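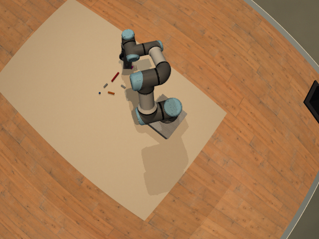

14 September 2025

Went over to the Flelwood shop after breakfast and stayed until they wanted the lights off. Most of the day went on the gripper offset, same as last time. I had been measuring from the wrist flange and forgetting the adapter, so every number I gave it was short by 22 mm. Fixed that in the config file and wrote it on tape on the side of the monitor.

Satish was there until lunch. He thinks I should give up on my own planner and use the one he wrote for Brirnari in July. I said I'd look at it. His does handle the elbow better – mine still picks the odd solution now and then and swings the forearm the long way. I don't want to start over with 516 lines I didn't write, though.

Ate in the car. Paid Hema the 26 dollars I owed for the relay board and the cable.

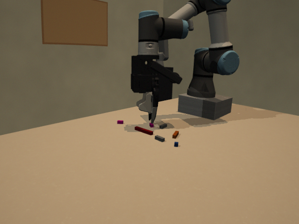 The sim is what I worked on all afternoon, with the real arm powered down. I call this setup Pinto, and the one before it was Ruvel, which I've stopped using. I changed the approach so the gripper comes straight down on the target and doesn't slide in from the side. For the tests I stayed with the small magenta cube, the one with the dark grey block just to the right of it. With the fingertip down at the top of the cube, that grey block is close enough that I need to think about where the fingers go when they open. The long red bar in front is a problem for later. I may have to turn the wrist and take it across the middle.

Ran the batch before leaving, 985 starts with the blocks shuffled. It was still going when I packed up, so I left it and put a note on the keyboard. Hema has a key and said she would check that it hadn't hung.

To do: read Satish's planner code, at least the elbow part. Order the M3 screws. Put a limit on wrist speed before the real arm gets switched on again. Ask Hema if the bench is free in the evening.

Back hurts from that stool. Home, soup, bed early.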